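Zimness shares the care routine behind its two-armed laundry robot

Skikville, June 12, 2025

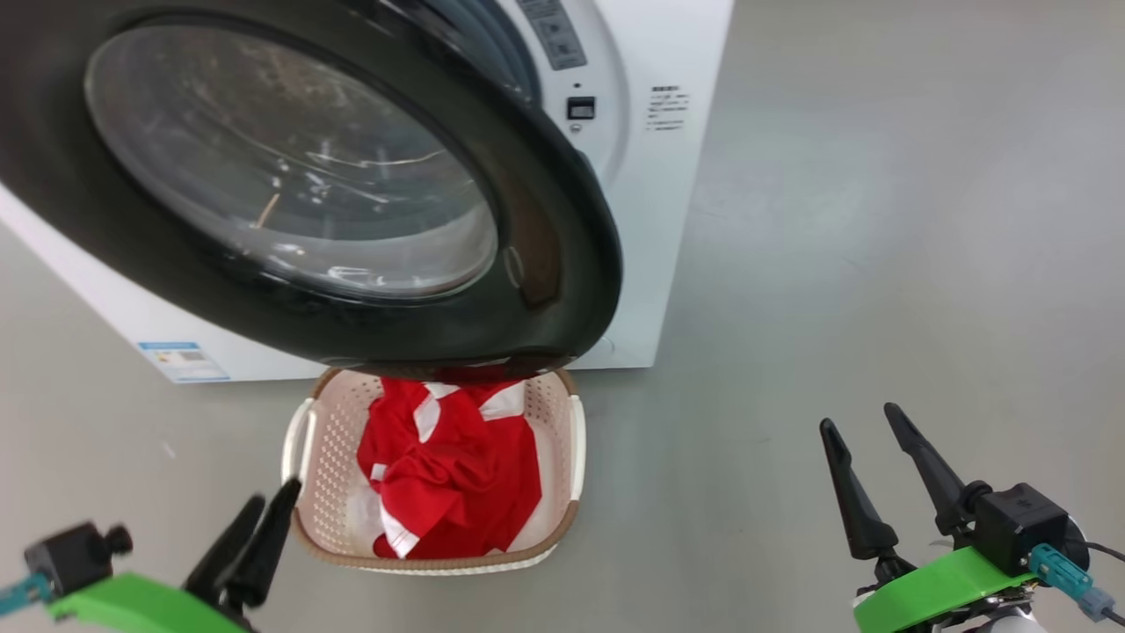
I look after the laundry cell at Zimness, and when we said we were going to publish our upkeep notes I was asked to write the release myself, so please forgive the lack of polish (our usual releases are much shorter and have far fewer opinions in them). From today the full notes are free to download from the Zimness website. They cover how we set the cell up, what we check before each shift, what we swap out and how we put it right when it starts to drift. We've called the set the Sistow notes, after the cell, which has been called Sistow since the day it was bolted together.

Sistow is a small setup. It has two arms, a gripper with two black pointed fingers on each, green printed mounts, one front-loading washing machine and one laundry basket. It loads, it unloads, and then it does the same again. We've now run 2,000 load and unload cycles on it, and I've kept a log of everything I had to touch along the way. Most of the entries are dull. I love them anyway!

The first part of the notes is about getting the cell square. We start with the washing machine, always, and we level it with the drum empty and then again with a full wet load, because a machine that walks even a little during a spin will ruin your morning. Once it's level we mark the feet on the floor. The basket comes next. It gets its own marks, and it goes as close under the open door as it can without the rim catching the handles on the way round. Our early runs had the basket much further out, and the arms spent half their time carrying one sock across open floor. Bringing it in shortened the reach and took a lot of strain off the wrists.

After that come the arms themselves. I do the left one first out of habit. Send it home, check the zero, run it out to three known points, send it home again. If it comes back to the same place, I move on to the right. If it doesn't, I look at the mount before I look at anything clever. Nine times out of ten (my feeling, I haven't worked it out) it's a screw that has backed off a touch. A printed mount is lovely to live with as you can make another one overnight, but the plastic settles under the screws in the first few days and you do have to go round them again. We now nip them up after the first 100 cycles and again at each monthly service.

The fingers get more attention in the notes than any other part, and quite right too. They pick up lint. They pick up fabric softener, which leaves a film you can't see but can certainly feel, and then a shirt that held nicely on one run slides off on the next. I wipe them with a damp cloth at the start of the shift and a dry one straight after. I also run a thumbnail along the inner edge of each finger to feel for nicks. A nick will snag knitwear, and I have a cardigan at home that can vouch for that.

Then there are the cables, which I'd like to say a bit more about, as this is where we lost the most time. Back in February the right gripper started dropping out part way through a cycle. It would open when told, close when told, and then simply stop answering. We changed the motor. We changed the controller board. We put the old motor back. In the end it was the plug at the side of the housing, which had worked itself a hair loose from the cable swinging every time the arm reached low for the basket. The repair took 8 minutes, and finding it took the better part of a fortnight. The cables now have a slack loop and a soft tie further back along the arm, so the swing never gets as far as the plug. There's a whole page on it in the notes, with measurements, and if you only read one page I'd make it that one.

The washer has its own section too. Wipe the rubber seal, empty the filter, leave the door open between runs so the drum can dry out. It's the same advice you'd give anybody with a washing machine in the kitchen, only we have to be stricter with it. Water that collects in the seal drips when the door is open, and drips near plugs are something I'd like to avoid. We also keep the glass clean. A smeary, shiny door can confuse a camera, and a quick polish has fixed more odd behaviour than I'd care to admit in front of the software team.

At the back you'll find the daily check sheet. It has 13 lines and fits on one side of paper. I print mine and tick it with a pencil. There's a version you can fill in on a screen as well, should you be that sort of person.

The notes were tried out before release by the team at Jibrin, who run a similar pair of arms with a different make of washer. They followed our setup pages from a bare floor and sent back a long list of places where I'd skipped a step without noticing, including the one where you switch the water on. Those are all fixed. Their own remarks on top-heavy baskets have gone in as an extra page, with thanks.

What the notes don't cover is training the robot to handle particular clothes, or anything to do with folding. Folding is another team's job and they're welcome to it. We've also left out prices for parts, as they change too often to be any use in print.

The Sistow notes can be downloaded from today without signing up for anything. Printed copies can be picked up from the front desk at our Skikville workshop while they last. If you find a mistake, or you've a better way of keeping lint off the fingers, do write in, as I read all of it and a revised set will follow once there's enough to change.

About Zimness

Zimness builds and looks after small robot cells for household jobs, chiefly laundry and kitchen work. The company is based in Skikville, where it also runs its test rooms and repair bench.

Press contact

Zimness press desk, Skikville. Requests to visit the Sistow cell are welcome, and should go through the same desk.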